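Print this page | E-mail this review

Kamis 2 motion planner – review

I've been running Kamis 2 from Tronska on our two-arm table since October, and I like it enormously. It plans around things you'd rather not knock over, and it does so without a day of fiddling with settings first.

The old planner gave our cactus such a wide berth that half the table was out of reach. Kamis lets you set a margin per object, so the plant can have a generous one and a cup a tight one. Over 72 test plans between cup and tray, I had to step in twice – both times my own bad calibration!

The replay viewer is lovely too. Click any point on the path and it tells you which joint limit or obstacle shaped it. I found a mistyped gripper width that way in minutes (it had been in our files for ages).

Grumbles? Clear and tinted cups still come out patchy in the depth map, so I draw those in by hand. And the manual runs to 346 pages with no index.

Cup, tray and cactus, from the wrist camera and then the fixed one:

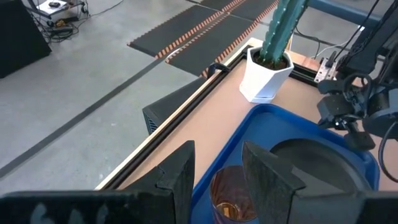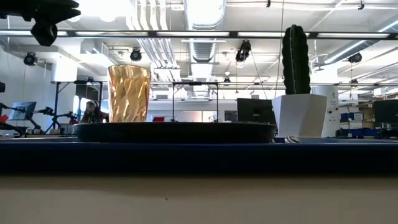
Should you switch?

If you already use Leemans drivers, yes, do try it. Mine connected first time.

Gülizar Yazıcı

Comments (2)

watetti_fan: Does the per-object margin work with moving obstacles?

pgrip: Only if you replan by hand. Agree about the index.

We use cookies to remember your settings. Accept | Manage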